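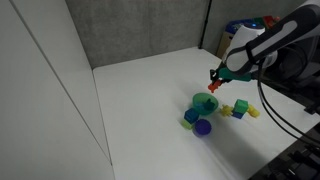 KILSTEAD DEPTH TOOLS

A small set of gizmos for Nuke that turn a rendered depth pass into something you can use in comp. README for version 2.

What is in the package

Kilstead_DepthNormalize reads a depth channel and remaps it to a 0 to 1 range between a near and a far value you pick.

Kilstead_DepthToPosition builds a camera space or world space position pass from depth and a Camera node.

Kilstead_DepthFog mixes a color over the plate by distance, with a linear or exponential falloff.

Kilstead_DepthSlice makes a soft matte between two distances. Good for grading a single layer of a shot.

Install

Copy the Kilstead folder into your .nuke directory and add this line to init.py:

nuke.pluginAddPath('./Kilstead')

Restart Nuke. The gizmos show up under Nodes > Kilstead. If you had version 1, delete the old folder first. The two versions use the same node names and the one that loads last wins.

Depth conventions

Most trouble with these tools comes from the depth pass. Renderers do not agree on what depth means, and the file usually does not tell you.

Some write the straight distance from the camera to the point. Others write the distance along the camera's viewing axis, often called planar depth. At the center of the image they match. Toward the corners the straight distance gets larger, and with a wide lens the gap is easy to see.

Some write 1 divided by the depth, so near things are bright and far things are dark.

Every gizmo has a Depth Type knob with the choices Planar, Radial and Inverse. Set it before you touch anything else. To check a pass, render a flat wall square to the camera and sample the center and one corner. If the values are the same you have planar depth. If the corner is higher you have radial.

Position from depth

The gizmo needs the focal length, the horizontal aperture and the window translate from the Camera node. It reads these by expression, so an animated zoom works. It works out the x and y of each pixel on a plane one unit in front of the camera, scales them by planar depth, and sets z to minus planar depth. Radial depth is converted to planar first.

For world space, the result is multiplied by the camera's world matrix. Turn on the World checkbox and plug the camera into the cam input. Scale on the camera should be (1, 1, 1). If your camera came in through an axis with scale on it, bake it before you connect it.

Pixel aspect is taken from the input format. Overscan is handled as long as the format is the original one and the extra pixels are in the bounding box. If your renderer makes the format itself bigger, put in the original width by hand in the Base Width knob.

Edges

Do not filter a depth pass. Antialiased depth gives you values along an edge that belong to neither the front object nor the back one, and position built from it will throw a line of stray points between the two. Ask for an unfiltered pass if you can get one. The Edge Repair knob on DepthToPosition grows the nearest value outward by the number of pixels you set. The default is 2. It helps with thin halos and does nothing for motion blur.

Depth should be 32 bit float. Half float has steps you will notice in fog once distances go past 1,000 units.

Known problems

DepthFog ignores the mask input when the falloff is set to exponential and the density is zero. Set the density to a very small number instead.

DepthSlice redraws slowly in the viewer when both distances are animated — put a Crop before it.

Spherical and fisheye projections are not supported. The gizmo reads the camera as perspective whatever the projection knob says.

Sample script

The file Hornell_street.nk has a CG street with depth, a camera and all four gizmos hooked up. Open it at frame 309, where the camera is close to the lamp post and a wrong Depth Type shows up right away.

Changes

Version 2: added DepthSlice, added the Inverse choice, fixed window translate being applied twice in DepthToPosition.

Version 1: first release.

License

Free for personal and commercial work. Keep this file with the gizmos if you pass them on.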